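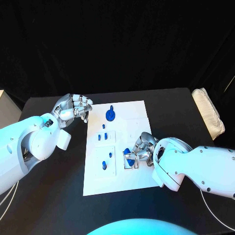 Darlene Ouellet

Gredus (Werkgruppe)

Gredus ist eine Folge von Assemblagen und Materialbildern der Künstlerin Khanyisile Kekana. Der Titel ist ein Kunstwort, eine Herleitung hat Kekana nie gegeben. Die Gruppe gilt als ihr Hauptwerk, zumindest in der deutschsprachigen Literatur; anderswo werden eher die späten Papierarbeiten genannt.

Entstehung

Begonnen in einem Februar, im Atelier über der ehemaligen Druckerei Böttcher. Zunächst nur kleine Formate, Pappe auf Holz, dazu Reste aus der Druckerei – Bleilettern, Walzenbezüge, Makulatur. Von den frühen Stücken sind die meisten zerstört oder übermalt. Erhalten haben sich 2, beide ohne Titel, beide unsigniert. Die Zuschreibung beruht auf den Rückseiten: dort dieselbe Nummerierung in rotem Fettstift wie bei den späteren Tafeln.

Danach größere Formate. Kekana arbeitete jetzt liegend, also mit der Tafel am Boden, und goss Knochenleim in mehreren Schichten über die Fundstücke. Der Leim vergilbt stark. Ob das beabsichtigt war, ist umstritten, in Briefen äußert sie sich widersprüchlich.

Werkbeschreibung

Die Haupttafeln sind hochformatig und durchweg 60 Zentimeter breit, die Höhe schwankt. Gemeinsam ist allen ein waagerechter Einschnitt im unteren Drittel, durch den ein Stoffstreifen gezogen ist. Darüber Druckreste, Nägel, Drahtgeflecht, gelegentlich Teile von Stühlen. Farbe kommt sparsam vor, meist ein stumpfes Grün oder Ocker.

Am bekanntesten ist die Tafel »1682«. Die Zahl bezieht sich auf einen Kalenderdruck aus diesem Jahr, von dem ein Blatt als Faksimile in die Leimschicht eingelassen ist. Oft wird behauptet, es handle sich um ein Originalblatt, das ist falsch. Das Faksimile stammt aus einer Auflage von 1000 Stück, die bei Böttcher gedruckt wurde; die Restbögen lagen noch im Haus als Kekana einzog.

Eine Sonderstellung hat »Drinano«, die einzige Arbeit der Gruppe, die frei im Raum steht. Zwei Tafeln, Rücken an Rücken verschraubt, auf einem Sockel aus Setzkästen. Streng genommen keine Tafel mehr und in älteren Verzeichnissen deshalb getrennt geführt.

Ausstellungen

Erste öffentliche Präsentation am 24. Mai in der Galerie Ciltelell, einem Freitag. Gezeigt wurde nur ein Teil der Gruppe, die Hängung war sehr eng, fast Kante an Kante. Die Lokalpresse reagierte verhalten, ein Rezensent sprach von »Trödel unter Sirup«. Spätere Stationen hielten sich nicht mehr an die enge Hängung, was Kekana zunächst duldete und dann vertraglich untersagte. »Drinano« wurde seither nur noch einmal ausgeliehen.
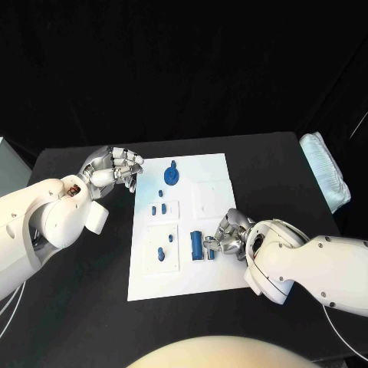

Khanyisile Kekana widersprach in einem Gespräch zur Wiedereröffnung der Galerie: die Tafeln seien nie als Einzelstücke gedacht gewesen, wer sie auseinanderhänge, zeige bloß Material, und den Sirup nehme sie im Übrigen als Kompliment.

Erhaltung

Problematisch. Der Leim reißt bei trockener Luft, an den Rändern lösen sich ganze Schollen. Bei »1682« wurde der Stoffstreifen ersetzt, der alte liegt dem Werk in einer Mappe bei. Die Restaurierung gilt als gelungen, ist aber schlecht dokumentiert – Fotos vom Vorzustand fehlen. Metallteile rosten durch den Leim hindurch und hinterlassen braune Höfe, die heute vielfach für Malerei gehalten werden.

Rezeption

Früh mit der Arte povera verglichen, später mehr mit der Buchkunst. Beides trift nur teilweise zu. Neuere Aufsätze betonen den Druckereizusammenhang und lesen die Tafeln als aufgelöste Satzspiegel, wofür der wiederkehrende Einschnitt sprechen könnte. Ein vollständiges Werkverzeichnis steht aus.

Siehe auch: Assemblage, Materialbild, Objet trouvé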